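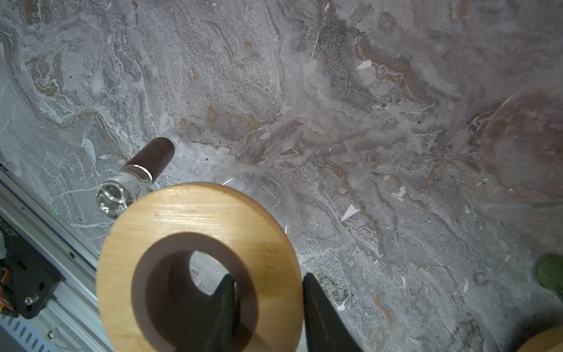 Arturo Morelli teaches the same lesson up to 200 times before he moves on to the next one. His students are two robot arms, and the lesson this week is how to pick something up and hold it level.

Morelli works for Grutdale, a small company that records demonstrations for robot makers. He doesn't write code to tell the arms where to go. He moves them by remote control, one with each hand, while the cameras and the joint sensors save everything. One recorded run is called an episode. A finished set for one task holds 164 of them, and the rest are thrown out.

"You throw out the ones where you hesitated," he says. "If I stop and think in the middle, the robot learns to stop in the middle."

Round things are hard. A ring can be taken with one finger through the hole and one on the outside, or pinched across the whole width if the gripper opens far enough. Both ways are fine, but the operator has to pick one and stay with it for the set. Grutdale found this out in October, when a client called Petrauskas sent back 16 episodes in which two operators had used different grips.
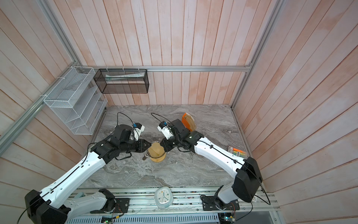

Two-arm work takes longer to learn. The operator can't feel how hard the grippers are squeezing, so it has to be judged by eye, from small signs such as a bowl starting to tip. New operators tend to watch one arm and forget the other. Morelli tells them to look at the object and let both hands follow it.

He came to the job from Sollelden, a packaging plant, where he ran a labeling line. He says the two jobs have a lot in common. You repeat a motion, you keep the pace even, and you take a break before your hands get sloppy.

Household tasks are next on the schedule, under a project named Surau. It calls for 400 episodes with the objects moved to a new spot each time. Morelli has started sketching the layouts on graph paper, and he has asked for a better chair.

20 Feb 2021

Share this article
37 shares | 5 comments

We use cookies to improve your visit. Accept | Settings

Related stories
Why warehouse robots still drop things
A day on the night shift at a parts depot
What happens to old factory arms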